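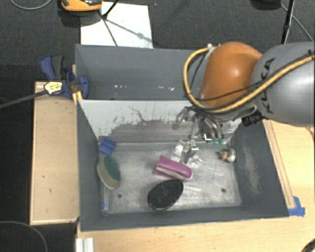
Meltomside, 28 May 2026

Drum pad module sends double notes when recording into my software

Asked by Sheldon Carrier
Category: Electronic drums and recording

I have a Skonska drum pad module that I bought used in February. It has six pads on top and I added a separate kick trigger. The pads feel fine and the sounds in the headphones are fine. The trouble starts when I record MIDI over USB into my computer.

Every hit on the pads comes in as two notes. They sit almost on top of each other, so at first I didn't see the second one and just thought the snare sounded strange, kind of hollow. When I zoomed in on the piano roll I could see both. They have the same note number and the same velocity. The kick does it too.

What I have tried so far:

Different USB cable.
Different USB port.
Lowered the sensitivity on all the pads.
Raised the retrigger time, which the manual says is for double hits. No change, even at the highest setting.
Factory reset on the module.

I am using Mikinau for recording. The module goes to the computer by USB. I also have the old five-pin MIDI cable running from the module to my audio interface, because that is how I had my last module set up. The interface goes to the computer on its own USB cable. Audio comes out of the module's left and right outputs into inputs 1 and 2.

I recorded a whole song this way, 463 notes on the snare alone according to the event list, and I would like to save it if I can. I don't want to play it again. Is the module bad?

3 answers

Answer 1 (accepted)

The module is fine. You have it connected to the computer two ways and the track is recording both.

Look at the input setting on your MIDI track. If it says All Inputs, it takes notes from the USB connection and also from the MIDI port on your interface. One hit goes out of the module on both, so you get two notes. They are slightly apart because the two routes don't take the same time to arrive. A true double trigger from a pad almost always has a much weaker second note. Yours have the same velocity, and retrigger time made no difference, so the pads are not the cause.

To fix it, do one of these:

Unplug the five-pin cable. You don't need it with USB connected.
Or leave it in and change the track input from All Inputs to the module by name.

If you go with the second one, save it in your template or it will go back to All Inputs on the next new track.

For the song you already recorded, make a copy of the track first and mute the original. Open the copy in the event list and look for a command that deletes duplicate or overlapping notes. I don't use your software so I can't tell you which menu. Some programs only remove notes that start at exactly the same time, and yours don't. In that case quantize the copy to a fine grid, run the delete command, and check a few bars by ear. Fast rolls are where it goes wrong, because two real hits can get pulled onto the same grid line. Do those bars by hand.

Also check whether local control is on and whether the track is sending MIDI back out to the module. If it is, the module will play its own sound and then play it again from the computer. You may not have that problem, but it gives the same hollow sound through the headphones.

Comment from Sheldon Carrier:
Track was on All Inputs. I pulled the five-pin cable and now I get single notes. The delete command left a lot of them behind until I quantized like you said. The fills in the second chorus needed fixing by hand. Thank you.

Comment:
Keep the muted original until the song is mixed. Quantizing takes the feel out of some parts and you might want to copy a few bars back.

Answer 2

I had double notes on a Kiss pad and it was the foam under the rubber. It had gone flat and the pad was picking up vibration from the stand. I changed the foam and that took care of it. Also try moving the kick pedal off the rack, mine was shaking everything.

Comment:
Good advice for crosstalk, but he says it happens on every pad and the kick with equal velocity.

Answer 3

Did you update the firmware? Always do that first. I would also raise the buffer size, mine is at 512.

Comment:
Buffer size affects delay and crackling. It won't add notes to a MIDI track.

Was this page helpful? 2 people marked the accepted answer as helpful.

Related questions
Kick trigger works in the module but does not show up in MIDI
Hi-hat pedal sends data all the time when not in use
Which note numbers should I use for rimshots?
Recording module audio and MIDI in the same take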